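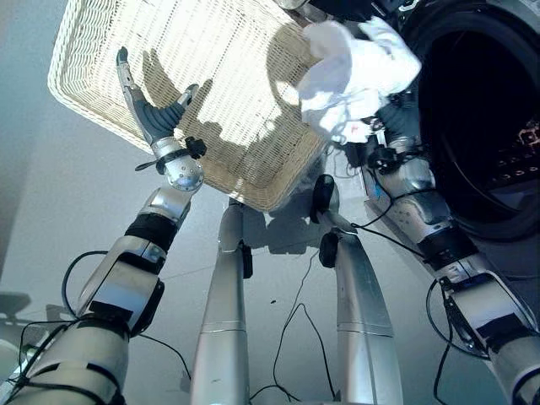 Ewurabena Tsikata has sold baskets for long enough to know what people want to hear. White wicker, she says, is "the one that goes with everything." I asked whether it goes with laundry, dust and a sunny window.

"It goes with a vacuum brush," she said.

Her shop, Konero, charges $65 for a medium basket and $155 for the big one with the thick rim. That seems like a lot for something most of us will fill with towels. Tsikata says the price is in the weave. "A tight diagonal weave keeps its shape. Turn it over before you buy it and look at the bottom – that's where the cheap ones give up."

Maybe so. But white shows everything, and I've watched a cream basket of my own go yellow on one side. She didn't argue. "Sun does that. Turn it every 2 weeks."

And does anyone do that?

"I tell them to," she said.

She also claims a basket like this will last up to 36 years. I asked to see one that old. She had one at home, she said, in the attic, and no, she hadn't looked at it lately.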